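Dimanche 6 mai

On m'avait promis une transformation. C'est le mot qu'employait la brochure de Prarkden, avec une pièce toute blanche en couverture et un citronnier en pot. J'ai donc passé deux week-ends à ranger l'atelier selon leur méthode, et je reste assez peu convaincu.

Pour ceux qui ne suivent pas : l'atelier, c'est la grande salle que nous louons rue de Durnach depuis octobre. Plafond en tôle ondulée blanche, un mur de brique rouge, une grande fenêtre à montants noirs dont le bas est dépoli. En haut on voit les arbres. C'est ce qui m'a fait signer, les arbres, et je ne le regrette pas. Pour le reste, j'ai des réserves.

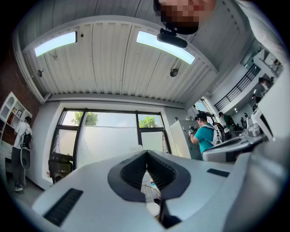

La méthode commence par le « grand vide ». On sort tout, on pose tout par terre, on regarde. Je l'ai fait, un samedi entier. J'ai regardé. J'ai surtout vu que je n'avais plus un endroit où mettre les pieds, et que la moitié des choses sorties allaient retourner exactement d'où elles venaient. La brochure appelle cela une prise de conscience. Moi j'appelle cela un mal de dos.

Vient ensuite la question des sièges. Les fauteuils de bureau noirs à dossier en filet, tout le monde en a, et je n'en dirai pas de mal : on y est bien assis. Mais Prarkden voudrait qu'ils rentrent sous les bureaux dès qu'on se lève, pour « libérer la circulation ». Essayez donc dix fois par jour. J'en laisse toujours un devant la fenêtre, parce que c'est là que j'ai envie de m'asseoir, et la circulation se débrouille.
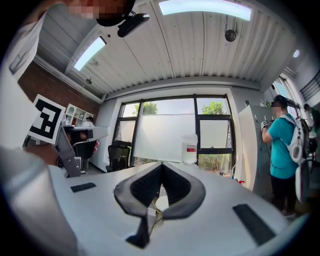 J'en viens au meuble à casiers blanc, contre la brique. Il vient de chez Nunell, il m'a coûté une demi-journée de montage, et j'avoue qu'il a de l'allure avec le rouge derrière. Est-ce qu'il range ? Là, je suis plus prudent. Un casier, c'est un tiroir qui ne ferme pas : tout ce qu'on y glisse reste sous les yeux, et les petites choses de couleur s'y accumulent avec une facilité déconcertante. On me conseille des boîtes assorties, vendues 30 euros les 3 chez Odoi. Des boîtes pour ranger le rangement — je passe mon tour.

Le bureau clair, lui, je voulais le garder nu. La consigne dit : rien sur le plateau le soir. J'ai tenu quelques jours, puis j'ai recommencé à y poser ce que je comptais reprendre le lendemain matin. Franchement, devoir ressortir les mêmes affaires à chaque fois me paraît une drôle d'économie.
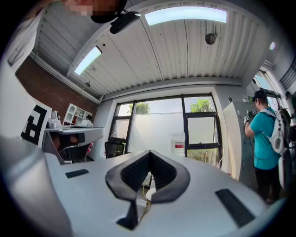 Ce que je garde, ce que je laisse

Je garde le tri des papiers, qui en avait besoin. Je garde aussi l'idée de laisser le mur de brique respirer entre les meubles, même si la formule m'agace.

Je laisse les étiquettes, les boîtes et le citronnier. Quant au module suivant, consacré à la lumière, je l'ai feuilleté debout : il recommande de tout changer au plafond. Les panneaux éclairent très bien comme ils sont, et je n'ai aucune envie de monter sur une échelle pour vérifier le contraire.

Si quelqu'un a suivi la méthode jusqu'au bout, les commentaires sont ouverts. Je veux bien savoir ce que sont devenues les boîtes.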